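Category: Tooling / Perception / Notes from the bench

The box problem, and why our timeline now has opinions
2019-12-26

Readers who have been with this newsletter since February will remember that we promised a replay tool "shortly". Shortly has come and gone several times. What we have now is Gravemier, which takes recordings from hand-held grippers, lines them up in time, works out when each pair of jaws was open or shut, and cuts the whole lot into pieces a policy can learn from. It does this well on plain recordings. On the other sort it used to produce something closer to modern poetry.

The other sort is tidying. Two hand-held grippers, one open box, a quantity of household bits, and the box is where they end up or where they come out of, depending on the take. We like tidying because it sounds easy, and because every weakness in our perception stack turns up promptly, as if it had been sent an invitation.

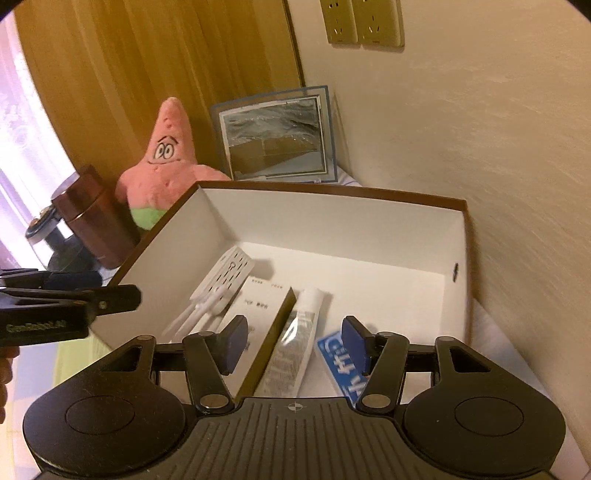 Inside the box: white tube, white carton, white cable, white floor. The blue packet is the segmenter's favourite.

Our segmenter, you see, was brought up on coloured blocks. Give it something bright and it will draw you a lovely crisp outline and look pleased with itself. Give it a pale carton lying beside a pale tube on a pale floor and it decides that the box has developed a lump. In the old version the lump was given an identity number and then tracked, with great confidence, for the rest of the recording.

The fix is dull and we are proud of it. Gravemier no longer asks the segmenter for an answer at every step. It asks for several answers, keeps the ones that agree with the shadows and edges nearby, and is allowed to say "don't know". That last part took longest. There was no field for "don't know" in the label format, so everything downstream had to be taught to receive one without falling over. The planner took it well. The viewer drew every unknown object as a small black square at the origin, and for an afternoon it looked as if the whole household had been posted to the same address.

On our test set of 1,626 clips, the old version produced 591 with at least one lump in them. We'll publish the new number when we have finished arguing over what counts as a lump. It is lower. One camp holds that two touching objects sharing a label for a moment is only good manners.

The second piece of work concerns time. Each gripper keeps its own clock, and each clock is sure of itself. When one tool carries an object through the other tool's view, a small disagreement between clocks becomes visible: the tube arrives in one stream before it has left in the other. The Leung aligner, which we've been using for the coarse pass, matches the streams on sudden movements. That's fine for a knock or a drop. It is less fine for anyone who handles things gently, and we had, rather thoughtlessly, asked everyone to handle things gently.

So the fine pass now looks at the jaws. If one camera can see the other gripper, the opening and closing of that gripper can be read from the picture and compared with what its own stream says. Where the two curves fit, we have an offset. Where they don't, the tool marks the stretch in amber and leaves it for a person, who will usually be me, with a cup of tea going cold.

Jaw reading brought its own small comedy. The detector knew perfectly well what a gripper was, having seen one along the bottom of every picture it had ever been shown. It therefore assumed that grippers live at the bottom. One coming in from the side was filed under furniture. We retrained it with the near gripper masked out, and it has since accepted that there may be others.
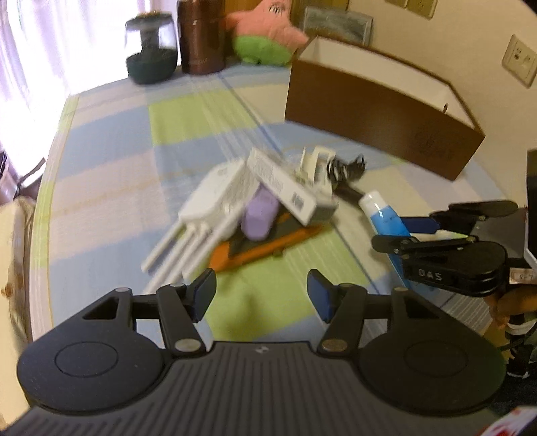 The masking is what I'd argue with, wrote Purnance in reply to the draft of this item. If you hide the near gripper completely you also throw away the one thing in view whose shape and position you know for certain, and I would much sooner see it used as a reference for exposure and blur. We tried that on our own recordings and the amber stretches got noticeably shorter. I'd also like the "don't know" label to carry a reason, even a rough one, as "too blurred" and "hidden behind a finger" want very different treatment by the planner.

Both points are fair, annoyingly. The near gripper is now masked for the detector only, and the blur estimate gets to look at it. Since the camera rides on the same tool, the near parts stay fairly sharp while the table smears during a quick move, and the difference between the two tells us a good deal about how far to trust an edge out there on the tablecloth. As for reasons, the label format has grown another field. It has 3 permitted values and a fourth everyone keeps asking for, which is "other". I am holding out against "other". I have seen what happens to "other".

A few smaller changes, for those who read this far down:

The scrubber no longer jumps to the start when you rename a segment. Apologies to everyone who had learned to live with it.

Grasp events need the jaws to settle for 5 steps before they count. Before this, one hesitant squeeze could be written down as a whole career of picking things up and putting them down again.

Objects overlapped by another object keep their label while hidden, and the label fades in the viewer to show how stale it is. Cables are exempt. Cables are still drawn as a sort of apology, and will be until somebody offers us a better model of string.

Exports to the Wutonport format work again. They stopped working in the last release and we heard about it from precisely the people we expected.

If you have tidying recordings with two tools in view of each other, we would like to try the aligner on them, the messier the better. Please send the raw streams, with the clocks left as wrong as you found them.

Recent items
Teaching a planner to wait its turn
Wutonport exports: what broke and what we did
Blur is data, up to a point
A short quarrel with the label format
Calibration, again

Contact the newsletter desk | © Gravemier tooling notes | Back to top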